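Drelwood House Residents' Meeting
Minutes, July 29, 2024
Held in the second-floor guest room, the lounge being full of somebody's canoe.

1. Minutes of the June meeting
Approved, with one correction. The word "festering" in item 4 should read "fostering." The resident who preferred the original was noted.

2. Petty cash
Opening balance $2,305. Closing balance $2,288. The difference went on paper cups, and the meeting agreed to talk about paper cups.

3. Paper cups
It was reported that the house no longer owns one kind of paper cup. It owns plain brown ones, brown ones with a pink pattern, white ones with a bit of green on them, and whatever came home from the Gusent picnic in June. The stacks were never put back together afterward, and cups have since been turning up on their sides on most flat surfaces, and on the bed.
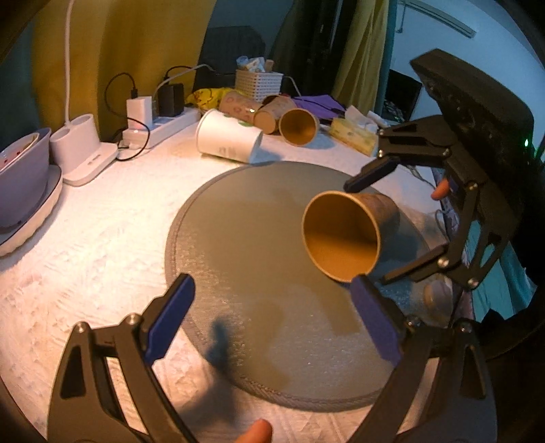 Can a cup that has been lying around go back in the stack?
If it has been used, it goes in the trash, and if there is any doubt it counts as used. Only cups straight from a sealed sleeve are to be stacked.

A proposal to wash paper cups and reuse them was made, discussed for longer than it deserved, and withdrawn. A second proposal, that residents write their initials on the bottom, was carried. It was then pointed out that four residents share the same initials. Those four will sort it out among themselves and report back.

The next order will come from Twal, plain brown only, one size. The pink pattern had its defenders. They were outvoted, and asked that their feelings be recorded, so they have been.

4. The guest room
The room is to be ready for visitors by Friday. Agreed:
Cups off the bed and off the round mat.
Bed to be made again, quilted cover straight.
The mat stays. A motion to call it a placemat failed for want of a second.

5. The side table and what is on it
The round glass-topped table was praised as the only piece of furniture in the house that does not wobble. It has therefore attracted everything. The meeting asked that the bowl and its plate go back to the kitchen together, as they have a habit of traveling separately. The cardboard box is to be broken down if it is empty and labeled if it is not.

Cords took up the rest of the item. They are to be gathered and tied behind the power strip. Residents are to claim their own adapters, and any left unclaimed go in the Jodotum tin with the others, where they will be no use to anyone but at least will be together.
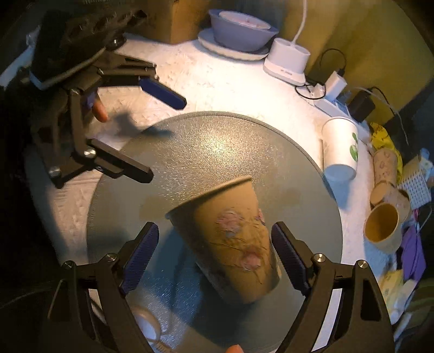

One resident asked whether the table could simply have a rule of no cups at all, given that every surface in the house that allows one ends up with a dozen. The meeting felt this was harsh on a table. After a short silence the rule was adopted for a trial month, tea excepted, then coffee excepted, then anything hot. What remains of the rule will be posted on the door.

6. Any other business
The canoe. Deferred.

7. Next meeting
Same time next month, in the lounge, canoe permitting. Bring your own mug.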